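四、采集进入厨房之后:工序、技能与工时的变化

2021年3月
作者:Wuketcombe 劳动与技术研究组

4.1 岗位的由来与原有工序

Stilard 是 Matdale 的一家家政服务公司,主要承接住户的日常保洁、餐后清洗和厨房整理。在 Aguirre 项目进入之前,公司的工作单位是“单”:住户下单,调度派人,工人上门,做完后由住户在手机上确认。一单的内容写得很粗,“厨房整理”四个字底下可以是擦灶台,也可以是把整个碗柜重新码一遍。工人对这种模糊并不陌生,多数人进门后先看一圈,再决定从哪里下手。这一圈看什么,公司的培训手册里没有写,工人之间也很少谈起,我们在访谈中反复追问,得到的回答大多是“看哪里乱”。

Aguirre 项目的目标是为家用操作机器人积累示范数据。工人手持带两根指的夹具完成日常动作,夹具上的相机记录过程,数据随后用于训练机械臂。对 Stilard 来说,这等于在原有的保洁业务旁边开出一条新线:同样的人,同样是进厨房干活,但手里多了夹具,交付的东西从一间收拾好的厨房变成一段段可用的录像。公司内部把这条线叫“采集”,把原来的业务叫“上户”。本节沿用这两个叫法。

本研究的材料来自三个方面:在 Stilard 的现场跟随观察,与采集工人、上户工人和调度人员的访谈,以及公司提供的排班与退回记录。排班记录覆盖155名登记工人,其中一部分人两条线都做,一部分人只做上户。我们拿到的退回记录只包含二月份的采集任务,共583条。受访者一律不具名,涉及住户的信息也已略去。

需要先说明的是,采集线并没有取代上户线。在我们观察期间,机械臂还没有进入任何一户的日常服务,工人面对的自动化是它的前一道工序。已有的职场自动化研究多从设备上线之后写起,考察岗位被压缩、拆分或重新定级的情况。我们关心的是更早的一段:当一份工作开始为将来的机器提供样本时,做这份工作的人每天的劳动会发生哪些变动。

4.2 手的变化

用夹具拿东西和用手拿东西,对工人来说几乎是两种活。手指可以一边捏一边转,拿起一只碗的时候,中指已经在碗底找平了;夹具只有合和开,要转就得整条小臂一起转。新手最常见的失误是夹得太靠边,东西一提起来就往一侧歪。其次是夹得太紧,薄的塑料件会被压得变形,松开时还会弹一下。

长柄的餐厨用具被认为是中等难度的一类。勺子的柄细而勺头宽,重心随勺头的形状偏向一侧,夹持点高一点低一点,手感差得很多。老练的采集工人会先用一侧的指垫把柄拨到与夹口平行,再合拢,提起之后停一下,看勺头朝哪边偏,然后才往目标位置送。这个“停一下”在示范视频里经常可以看到,起初被项目的技术人员当作无效停顿,要求剪掉或避免,后来又允许保留。工人对此的说法是,停的时候他们在用手腕感觉重量,不停就会掉。

图2取自夹具上的相机,所见为厨房里夹持一把白色塑料长勺时的情形,两侧的蓝色指垫夹住勺柄,左侧可见另一把夹具的一部分。双手各持一把夹具是采集任务中的常见配置。单手任务只要求取放,双手任务则会要求一手固定、一手操作,或者在两把夹具之间交接物品。工人普遍认为交接最费神,两边都看不太清对方的夹口,合早了会顶开,合晚了会掉在台面上。

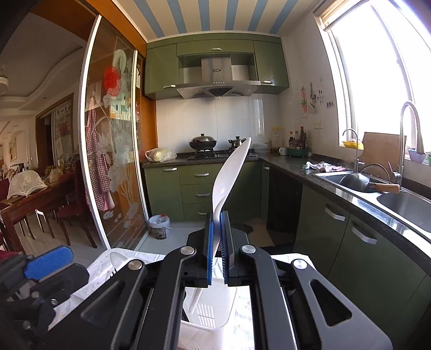 手部负担的变化比我们预想的复杂。上户工人的不适集中在手指和皮肤,起因是长时间接触水和清洁剂;采集工人的抱怨则集中在手腕、前臂和肩膀。夹具本身有重量,重心又落在手的前方,端着它在台面上方悬停,比端着同样重量的锅还要累,因为锅可以靠在身上或者搁一下,夹具搁下来就断了一条。一位两条线都做的受访者说,做完一天采集,晚上拧毛巾没有力气,做完一天上户,晚上是手上发紧,两种累法。她的办法是把两种班隔开排,调度有时照顾得到,有时照顾不到。

公司为采集工人配过护腕,多数人试了几天就不戴了,说戴上之后手腕转不过去,动作做不圆。后来班组自己摸索出一些做法,比如把夹具的肘部贴近身体,少做举高的动作,碰到吊柜里的东西就先把脚凳搬过来。这些做法没有写进任何文件,新人要靠跟班学到。项目方发的操作说明只规定了夹具的持握姿势、开合速度和起止信号,对工人的身体姿态没有提要求。

4.3 眼睛的变化

上户工人进厨房看的是脏和乱。采集工人进厨房要看的东西多出一层:光从哪边来,台面反不反光,相机会不会拍到不该拍的,物件与物件之间有没有足够的空隙让夹口伸进去。受访者把这叫“看机位”,尽管相机是固定在夹具上的,并没有什么机位可选。他们能选的是自己站的位置和夹具伸出去的方向。

窗户是被提到最多的问题。很多厨房的水槽在窗下,白天对着窗操作时,窗玻璃一片亮白,近处的东西就发暗,录像送上去容易被退。有经验的人会侧过身,让窗落在一边,或者先做离窗远的任务,等光线柔和一些再回到水槽。也有人把窗帘放下来,但帘子放下以后屋里太暗,又得开灯,灯下不锈钢的水槽和油烟机会出现一块一块的亮斑。项目方对光线的要求只有一句话,“保持画面清晰”,怎么做到由现场决定。

采集还改变了工人对物件摆放的态度。上户时,东西收得越齐越好,碗碟靠紧,调料瓶排成一列。采集时恰好需要留缝,排得太紧的瓶子夹口伸不进去,要先用一侧的指垫把其中一只拨开。刚从上户转过来的工人往往会顺手把台面收拾整齐,收拾完才发现下一条任务没法做,又得摆乱。调度人员在访谈中提到,有一段时间他们要专门提醒新人“先别收”。几位受访者对此不太适应,觉得进了别人家的厨房,看见乱而不动手,心里过不去。

这种不适应涉及工人对自己手艺的判断。在上户线上,一间厨房收拾得好不好,工人自己看得出来,住户也看得出来,两边的标准大体相同。在采集线上,一条录像合不合格由远端的审核决定,工人在现场看不到结果,往往隔一天才收到退回通知。通知里写的是代码,对应的说明很短,例如“遮挡”“超时”“起止不清”。有的人会回想自己当时的动作,试着找出原因;有的人则直接重做一遍,不再去想。

4.4 退回与重做

二月份的583条退回记录中,代码为“遮挡”的最多,其次是“起止不清”。遮挡通常发生在夹具伸进柜子或沥水架的时候,物件被架子的边挡住,相机看不到夹持点。起止不清则与工人的习惯有关:做惯了上户的人动作是连着的,放下这一件,手已经伸向下一件,而采集要求每条动作有明确的开头和结尾,中间要回到起始位置停住。几乎所有受访者都说,最难改的就是这个“回来停住”。一位在厨房做了多年的工人讲,干活的人最忌讳手空着,现在偏要她手空着等一下。

退回本身不扣钱,但重做的时间不另计。公司的计算方式是按合格条数结算,辅以每班的保底。每班的目标是100条,达到目标的工人拿全额,超过的部分按条加计,不足的按保底发。退回的条目从当日合格数里减去,可以在下一班补做。这样一来,退回虽然没有被定义为处罚,工人在感受上却和扣钱相差不大。我们看到有人为了抵消可能的退回,会在当班多做一些,提前给自己留余量,当班的休息时间因此被挤掉。

上户线上没有对应的现象。上户也有返工,住户不满意可以要求重做,但返工是当面提出的,哪里没擦干净,指给你看,擦了就完。几位受访者不约而同地提到这一点差别。采集的退回没有对面的人,也就没有商量的余地。公司后来设了一个申诉入口,工人可以对退回提出异议,由班组长转给项目方。实际使用的人不多,主要的障碍在于申诉时要附上文字说明,而多数工人不习惯把手上的动作写成文字。班组长的做法是让工人发语音,自己听完再代写,这项工作没有列入班组长的职责,也没有相应的工时。

代写在班组长身上积累起一种新的能力。他们慢慢知道了审核看重什么,哪些说法容易被接受,哪些退回可以争,哪些争也没用。有的班组长把常见的退回整理成口诀,在开工前念一遍。项目方的人来现场时,也更愿意找班组长谈,因为他们两边的话都听得懂。这一层中间角色在原有的组织图上并不存在,公司在我们调查的后期才开始讨论要不要给它一个名称和津贴,讨论尚无结果。

4.5 工时与节奏

上户的节奏由户与户之间的路程切开。一天跑几家,路上的时间虽然不计薪,却是工人可以坐一坐、打个电话的时候。采集通常在同一间厨房里连续进行,一个班不换地方,路程没有了,路上的那段歇息也跟着没有了。公司在班中安排了固定休息,工人的反映不一。年纪较轻的更喜欢采集,不用赶路,不怕下雨,屋里有暖气;年纪较长的则觉得一直站在一个地方反而腰疼,走动走动还好些。

任务的重复程度也不同。上户的活虽然天天类似,但每家的锅不一样,油垢的程度不一样,进门总有一点新的东西要判断。采集为了让数据有足够的样本,会要求同一件物品从不同的位置夹起多次。一把勺子从台面拿到沥水架,再从沥水架拿回台面,换个方向再来。有受访者说,做到后面脑子是空的,手自己在动,有时做完一条不记得做没做。班组长应对的方法是把任务单打散,几种物件穿插着来,项目方则希望同类任务集中完成,便于标注。两边最后形成的惯例是半个班集中、半个班穿插,没有书面约定,换一个项目联系人就要重新说一遍。

排班方式的改变带来了收入结构的变化。采集的时薪略高于上户,但上户工人有固定的老主顾,逢年过节有住户给红包,临时加单也比较灵活。采集没有住户意义上的主顾,收入稳定,上限也低。两条线都做的工人一般把采集当作淡季的补充。公司则希望有一批人固定在采集线上,理由是熟手的退回率低。二月里公司试行过一种固定班组,愿意签固定班的人可以得到更稳定的排班,条件是不再接上户的单。报名的人少于预期。问到原因,受访者多半提到老主顾,说断了几个月,人家就找别人了,回头再接不上。

4.6 厨房作为工作场所

家政工人的工作场所从来是别人的家,这一点在采集线上没有变,变的是住户与工人之间的关系。采集用的厨房由住户出租给项目,按时段付费,签有同意拍摄的文件。住户有时在家,有时不在。在家的住户对工人的态度与上户时不同,他们不是服务的购买者,不能要求工人把哪里再擦一遍,但厨房又确实是他们的,锅放错了地方会找不到。一位受访者说,上户时她听住户的,采集时住户反过来问她,这个能不能动,那个要不要先拿走。

拍摄也使原本私密的物品成了需要处理的问题。墙上贴的孩子的画、冰箱上的便条、窗台上的药盒,在上户时工人看见就当没看见,这是行规。采集时这些东西可能进入录像,工人要判断它们是否需要避开。项目方规定证件、账单和人脸不能入镜,其余由现场掌握。“由现场掌握”的意思是,工人要在开工前替住户想一遍,哪些东西人家也许不愿意被拍到。有的工人会主动问,有的工人觉得问了反而尴尬,就自己把机身偏一偏。我们没有见到因此发生纠纷,但有受访者表示,这是她最怕出错的地方,担心出了事算在自己头上。

收尾的归属同样不清楚。采集结束后,用过的餐具要放回原处,台面要恢复原样,这部分工作在任务单上只写了“复位”。工人的理解各不相同。有人只把动过的东西放回去,有人会顺手把水槽和灶台擦一遍,说是看不惯。后一种做法住户当然高兴,久而久之有的住户就当作应有的服务,换了别人来不擦,反而有意见。班组里为此有过争执,不擦的人认为擦的人坏了规矩,擦的人认为那是自己的习惯,和规矩没有关系。公司后来的通知说“复位以进场时状态为准”,争执少了一些,擦的人还在擦。

4.7 对“教机器”的看法

访谈的最后一部分问及工人如何看待自己为机器人提供示范这件事。我们原以为会听到较多的担忧,实际的回答要分散得多。相当一部分人认为机器做不了这份工作,根据就是他们自己用夹具时的体会:拿个勺子都这么费劲,擦油烟机更谈不上。也有人认为迟早会做得了,但那时自己已经不干了。年轻一些的受访者更关心采集这份经历能不能算作技能,将来换到别的公司去认不认。Stilard 目前只给一张内部的培训证明,Wuketcombe 的职业登记目录里还没有对应的工种。

有一种看法值得单独记下。几位在上户线上资历较深的工人指出,采集所记录的并不是她们真正会的东西。她们会的是进门看一圈之后决定先做什么,是知道哪种锅不能用钢丝球,是住户脸色不好的时候少说话。夹具录下来的只是把东西从一处拿到另一处。她们对此没有明显的不满,语气更像是在陈述一件旁人弄错了的事。其中一位还说,如果真想让机器学会收拾厨房,应该录她怎么看,而不是录她怎么夹。技术人员听过转述后认为有道理,但现有的任务格式里没有放置这类信息的位置。

对照组的情况略作补充。只做上户、没有参加过采集的工人,对采集线的印象多来自同事的转述,普遍认为那是轻松活,“站着玩夹子”。两条线都做过的人不同意这个说法,但也很少去纠正。调度人员在派单时注意到,做过采集的工人回到上户线后,有一段时间动作偏慢,放东西时会不自觉地停一下,过一两周才恢复。我们在跟随观察中也见到了这种停顿,受访者自己往往没有察觉,经提醒后笑着承认。

4.8 记录口径的说明

本节所用的排班记录中,同一工人同日兼做两条线的,按实际时段分别计入。退回记录只能看到条目、代码与日期,看不到对应的录像,因此无法判断退回是否恰当。公司另提供了一份物件清单,列有约830种厨房与餐厅用品的名称,供派发任务时选用。清单的命名与工人的日常叫法出入很大,同一件东西在不同班组有不同的俗称,派单时常需要口头核对。我们在编码访谈时以工人的叫法为准,附录中给出与清单名称的对照。访谈中涉及时薪与结算的部分,以公司当期公布的规则核对过一遍,核对不上的两处保留了受访者的说法,并在附录里注明。

相关文章
上户与驻家:Matdale 家政工人的两种排班
按条结算下的休息时间
示范数据采集中的班组长角色
住户同意书的签署与执行

联系编辑部 | 版权所有 Wuketcombe 劳动与技术研究组 | 返回顶部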